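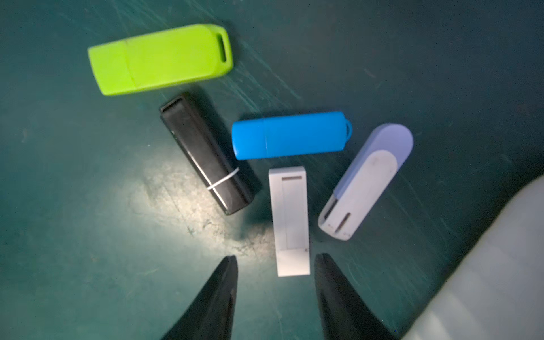

August 1, 2024. Bench notes, USB stick clear-out

Started on the stray sticks today. Bláthnaid's plan is that they all live in one white container and then people will stop leaving them around. I have my doubts. We had a drawer for this in May and it filled up with dead batteries.

Color is no help for telling what is on them. The lime green one is easy to spot against the dark mat, so is the blue, and I still couldn't say which holds the Hanrahan drawings. The black one has a thin light band around it. Conall thinks a band means "wiped." I asked when we agreed that and got no date.

The sign-out sheet lists a stick as no. 16, folder Orkska, 657 files. None of our sticks has had a number since the labels came off, so that line is worth nothing. Leave it in the sheet with a question mark. 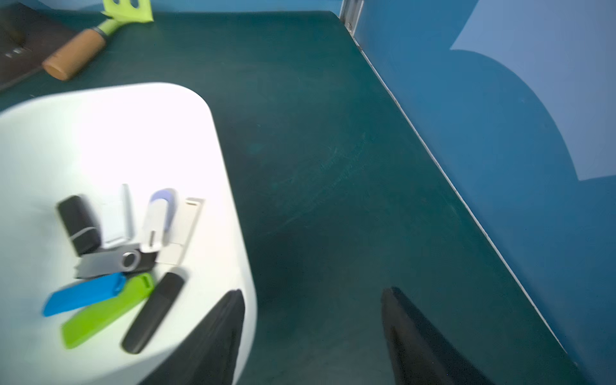 Container, first impressions

Holds them, fine. They end up fanned over each other, the swivel one lying across the rest, and to get at one you have to move its neighbors. For a handful of sticks that's OK. For the whole Nekeo backlog I don't believe it. Would like to see a divider tried before we call this storage.

Caps: leave them on. A cap put down on its own is a cap lost.

Backdrop

Painted clouds and stars, the blossom tree, toy garden tools on the mat. Cheerful, I'll admit. My complaint is small stuff against all that pattern. I'd sooner sort on the plain mat and keep the garden toys to the back.

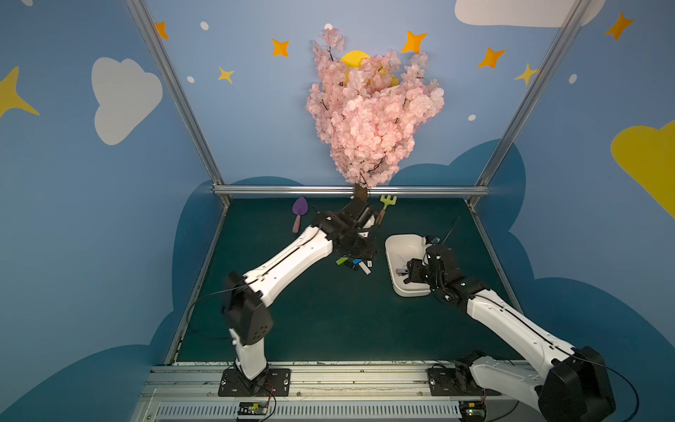

Conall Rafferty: The tree stays where it is. It's behind the rail and takes up no sorting space. If you want something moved, move the trowel.

Noted. Still not convinced about petals. Will check the mat for them on Monday and write down what I find, including if it's none.

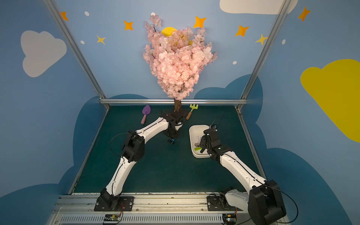

Tree behind the back rail, toy garden tools on either side of the trunk.

To do: ask Brarno if they want their 800 scans back before anything is erased. Read each stick on the old laptop, write the contents on paper, then label. No erasing on the strength of a band.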